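In Defense of the Pretend Robot

There is a snobbery in home robotics, and I held it for years, so I'm allowed to describe it. It says that simulation is for people who don't own a soldering iron. Real builders have a bench with burn marks on it. Real builders can tell you which servo died and what it smelled like. A person who spends a month of evenings pushing a drawing of a robot around a screen is, by this reckoning, playing a video game with a very poor plot.

I've now come over to the other side, and it cost me 486 dollars to get here.

That's what I spent on the first arm, which I built in my garage in Worville and named Mutwood, after nothing. I skipped the simulation. I had a good drawing on graph paper and the confidence of a man whose shelves mostly stay up. Mutwood's job was to pick up a small block and put it down somewhere else, a task my niece mastered before she could talk. On its first full swing it reached past the block, found the edge of the bench, and kept going, on the theory that the bench would give up first. The gearbox in the shoulder gave up first. I ordered another, fixed the code, and broke that one in the opposite direction.

I told this story at the shared shop on Alemneh Street, expecting sympathy. Wanda Montoya asked how many times I'd run it in the simulator. I said something lofty about how simulators don't know about friction. She agreed that they don't know much about friction, and asked whether friction was what had happened to me.

It was not friction. I had a minus sign in the wrong place.

Most of what goes wrong in a home build is of this caliber. We like to talk about backlash and sensor noise because those are respectable enemies, and a person can lose to them with dignity. But I kept a list for the second arm, Suma, and of the first 38 failures I wrote down, only 8 had anything to do with the physical world. The rest were mine. I'd mixed degrees with radians. I'd told the elbow it was the wrist. For one whole evening I had gravity pointing sideways, and I tuned the controller to cope with it, and it coped rather well.

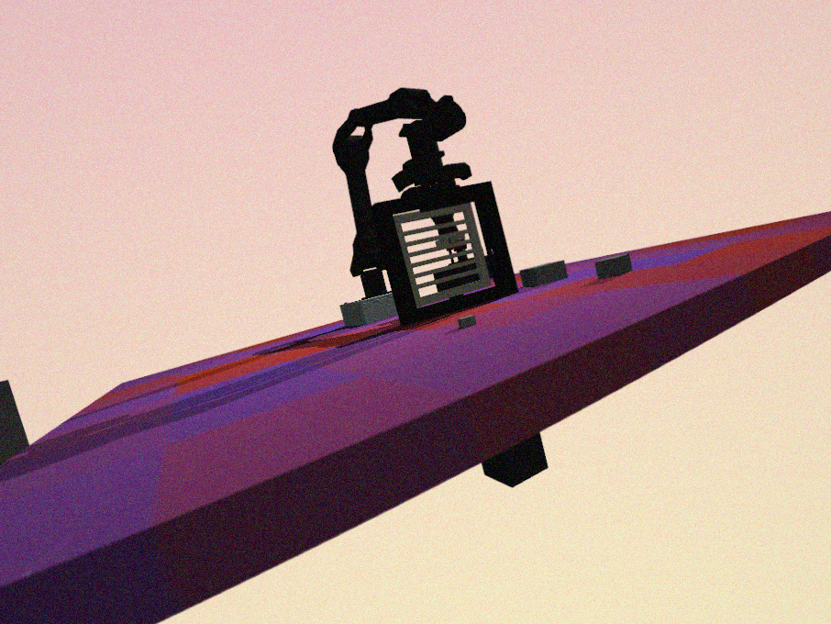

Every one of those mistakes cost me nothing but the time it took to hit reset, and my pride, which by then was fully depreciated. Nothing smoked. The neighbors did not come over.

The case against, which I hear from Ayantu Belay every time we share a table, is that simulation makes you soft. You get used to a world where nothing is loose or dusty, and then you meet a real screw. She's right about this. I spent 13 evenings getting my numbers pretty on the screen, and the real Suma shook like a wet dog the first time I plugged it in. I had to retune nearly all of it. I also notice that Ayantu has a coffee can full of stripped gears, and she thinks of it as experience. I'd call it inventory.

Where I part ways with the true believers is the idea that you can stay in there forever. I know people who've been about to build the real one since last October. Their virtual arms are magnificent, and they'll show you on a laptop, at length, while your soup gets cold. At some point you have to go buy the bolts.

But run it in the pretend world first. Mutwood's shoulder is in a drawer here if anybody wants to come look at it, along with the other shoulder.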